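Lumanlan Herb Drying Project
Progress report to the Ornley Small Grants Fund, second period, ending in May

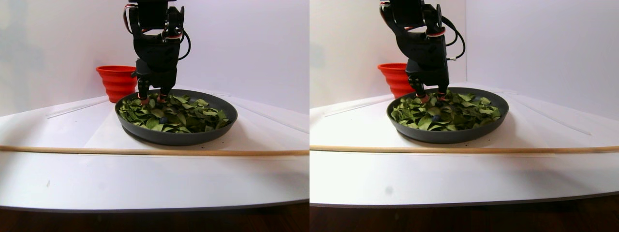

What did the grant pay for in this period?
It paid for the drying racks, the rent of the work room in Isow, and the printing of the first instruction sheets. A smaller part went to pans, cups and other table items which we use when we sort leaves and prepare practice material.

1. Summary

The project teaches households in Lumanlan to dry and store leaves from their own gardens, so that less of the harvest is thrown away. In the first period we mostly looked for a room and for participants. In this period we started the practical work. Two of the three planned activities are complete, and the third one is delayed. We explain the delay in section 4.

2. The work room

The room in Isow has been in use since the beginning of the period. We painted the walls white and chose a white surface for the work table, as it was recommended to us by the growers' group in Jetotard. They told us that on a dark table one does not see the small pieces of stem and the damaged leaves. We agree with them now. Cleaning takes more time than on the old table, but sorting is easier and the participants make fewer mistakes.

There is still no good shelf for the containers. At the moment they stay in boxes under the window, and somebody must bend down many times during one session. We would like to solve this before the next period begins.

3. Activities

3.1 Sorting practice. We changed the method. In the first sessions we put the leaves directly on the table in a big pile, and the participants did not know where to begin. Now each place has a shallow round pan, and the green leaves are given out in it. The raised rim keeps the leaves together, also when people search through them with some energy. The pans are dark gray, and against this color the bright and the dull leaves can be told apart without difficulty. We ask people to look at both sides of a leaf, as the lighter underside often shows damage first. Curled edges are allowed, torn ones are not.

For beginners we added a small exercise. An object which does not belong is hidden among the leaves, and it has to be found before the sorting begins. It sounds like a game for children, and the adults laughed about it, but it teaches them to go through the full depth of the pan and to not stop at the top layer. Foreign objects in dried leaves were the most frequent complaint in our first trial, so we take this part seriously.

3.2 Table items. The collapsible silicone cups were a good purchase. They are light, they stand well on the table when opened, and when folded they need very little space — this matters in our room. The red color helps also, nobody leaves one behind in a pile of green. The long wooden dowels were bought for hanging bundles on the racks. They are thin and straight and we are satisfied with them. Some participants tie the bundles too close together, and the instruction sheet will say this more clearly in the next version.

3.3 Instruction sheets. We printed 900 copies. They explain picking, sorting, hanging and storage in simple words. We found one error after printing: the storage part speaks of a closed jar, but does not say that the leaves must be completely dry before the jar is closed. We corrected it by hand on the copies which were still with us.

4. Delay

The storage trial has not started. The jars were delivered to the wrong address in Ornley and came back to the seller, and a new order was made. Because of this the trial will start 7 weeks later than in the plan. The cost is not changed. We ask the fund to accept the new timing, and a separate letter about it was sent in May.

5. Next period

We plan to start the storage trial, to build the shelf and to print the corrected sheet. We also want to repeat the sorting practice with the people who attended the early sessions, when the pans were not in use yet.

6. Use of funds

The expenses stayed inside the budget lines. The money for table items is not fully spent, and we propose to move the rest to the shelf. The table of expenses and the receipts are attached separately.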